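Two nights in Flolness, and one long walk after dark

I had wanted to join a night walk in Flolness for a long time, since my colleague Elsa Hägglund came back from there and talked of it during a whole lunch.
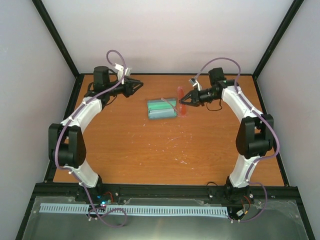 She told me three things: book the late group, wear wool socks, and do not eat a big dinner before, as there is soup in the middle. I followed two of these advices. The dinner I ate anyway, because the train was delayed and I was very hungry.

Flolness is a small harbour town and in December it is dark there before I would normally drink my afternoon coffee. The hotels are half empty and you can have a room facing the water for the price of a room facing the bins in summer. I stayed at the Bogdan, a guest house on the hill with narrow stairs and a very good breakfast. If you have a heavy suitcase, ask for the first floor. I was on the third.

The walk starts at 8 in the evening by the old ticket office of the ferries. Our guide was Réjean Ouellet, who came from Canada many years ago to work on the boats and stayed. He speaks slowly and clearly, which I was grateful for, and he waits until the last person has arrived before he begins a story. On some tours I have been always the one at the back who hears only the end of the joke.

First we went along the quay to the fish halls. They are closed at this hour but the lamps outside stay lit, and the water below them looks green. Réjean explained how the herring was once sorted there and which families had which door. Then we climbed up Foltivska, the street of the rope makers. It has 302 steps, I know this number from the sign at the bottom. There is a handrail on the left side only. One man in our group, Kamil Koubek, had a bad knee and he took the road around instead, and was at the top before us, sitting on a bench and eating an apple.

From the bench you see the entire bay. I must say this was the best moment of the evening for me. The late ferry was coming in with all its windows lit, and for some minutes the group was quiet, even the two teenagers. It was very cold. I had gloves but I took them off to make photographs, and after that my fingers did not want to go back in.

The soup is served in a café called Zotov, behind the church. It is included in the price. You can choose between fish and pea, and I had fish, with dark bread and too much butter. I shared a table with Tanveer Sethi, a retired teacher who goes on a night walk in every town he visits and writes the names of them in a small notebook. He considers this one better than most, but he thinks that the part after the soup is too long. I agree with him a little. We walked to the lighthouse road and back, and the wind there is strong, and I could not hear much of what Réjean was telling about the shipwreck of 1680. I asked him later and he kindly told me the story again at the ticket office, while the others were saying goodbye. The captain survived it and opened an inn, if I understood well.

Some practical matters, for those who write to me and ask:

You should book two or three days before. In winter there is one group each evening, and it is not held if there is ice on the steps.

The guide has lanterns for the group but the light is weak. I would bring a small torch for the stairs going down.

The last bus up the hill leaves before the walk is finished. I walked home to the Bogdan, and for this you need good shoes and some patience. There is a taxi too, it is driven by Gilles Lebrun, and the café has his number on a card next to the till. He came for Kamil within ten minutes.

The total distance is not so big, but with the climbing I felt it in my legs the next day. My neighbour, who is 70, asked me if she could do it. I think yes, if she takes the road with the bench at the top and skips the lighthouse.

On my second evening I wanted to go up again alone, to see the ferry one more time, but it was raining sideways and I stayed in the breakfast room with a book and a pot of tea. The photographs from the bench came out mostly black. I will try again in March, when Elsa wants to go back too, and we have already asked for the first floor.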